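From: Efe Okafor
To: nasmont-kitchens list
Date: December 22, 2020
Subject: Re: Worktop sealing and the white rings

Amarachi Oyelaran wrote:

> We had the island top fitted in the spring, a dark marble with white
> veins, and the fitter sealed it once before he left. It looked fine
> all summer. Now there are pale rings near the hob end where bottles
> have stood, and one dull patch where I think somebody cut a lemon.
> I have tried washing-up liquid and a cream cleaner. The cream cleaner
> may have made it worse. Do I need to have the whole thing polished
> again, or can I reseal over the top? The shop is trying to sell me
> Kelodik at a price I don't much like.
>
> Also, is there any point in oiling it? My sister swears by that.

Amarachi,

Don't reseal yet. If you seal over a mark you will still have the mark, and you may have to strip the sealer off again to get at it.

You most likely have two separate problems. The rings could be either staining or etching. A stain is something that has soaked into the stone, and it usually shows darker than the rest. An etch is where acid has eaten the polish off the surface. On a dark marble it shows up pale and dull, and you can often feel it if you run a fingernail across. From what you say, the lemon patch is an etch, and I would bet the rings are too. Vinegar, wine and most salad dressings will do it, and a dribble down the side of a bottle is enough.

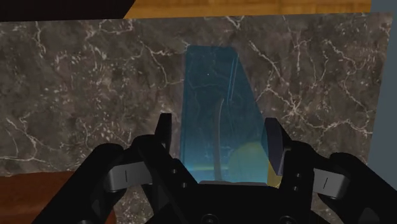
Sealer does nothing against etching. It slows down oil and coloured liquids going in, and that is all it does. The fitter should have told you this, but a lot of them don't. Mine said the top was "fully protected" and I had a mark on it inside a fortnight.

For the dull patches you want a marble polishing powder. Get the sort meant for marble, as the granite one won't touch it. I used Dirkska, which comes in a small tub. Wet the spot, put a little powder on, and rub with a damp felt pad or a folded cotton cloth for a few minutes. Keep it wet the whole time. Wipe off, rinse, dry and look at it sideways against the window. Mine needed 2 goes. Try it first at the end where the toaster lives, in case your finish is honed. If it is honed, stop there, because the powder will leave you with a shiny spot in a matt top and that is harder to put right than what you have now.

Throw the cream cleaner out, or keep it for the bath. It has grit in it. Plain warm water with a drop of neutral soap is all the top needs from day to day, then dry it with a towel.

Once the marks are dealt with, do the water test. Put a spoonful of water on the stone, leave it for a quarter of an hour and wipe it up. If there is a dark patch underneath, reseal. If not, leave it alone until next year. Check near the hob as well as in the middle, as they wear differently. 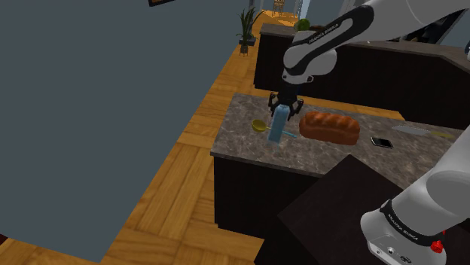
Speckled grey-and-brown marble on an island. The bottle and the bread are straight on the stone.

On Kelodik, I have used it and it is perfectly good, but so is the Balogun one and that is cheaper. Whichever you buy, put it on thin and get all of it off before it dries. The haze people complain about is nearly always leftover sealer. Leave the top a full day before you put anything back on it.

On oiling, no. That is for soapstone and timber. On marble it sits in the pores, darkens in patches and picks up dust. If your sister has soapstone then she is quite right and you are both talking about different things.

If the powder doesn't shift the rings, get someone in to look. I had a quote of 447 for a full repolish of a 13-year-old top, with the edges done as well, and that was before they had seen the state of it. Spot work should be a good deal less. Ask whether they charge for the visit. The man I used is booked up until January, but I can send his number off list.

I can also post you the rest of my Dirkska if you want to try it before buying. There is more than half a tub left and I am not planning on any more lemons.

Efe

--
nasmont-kitchens: please trim quoted text when you reply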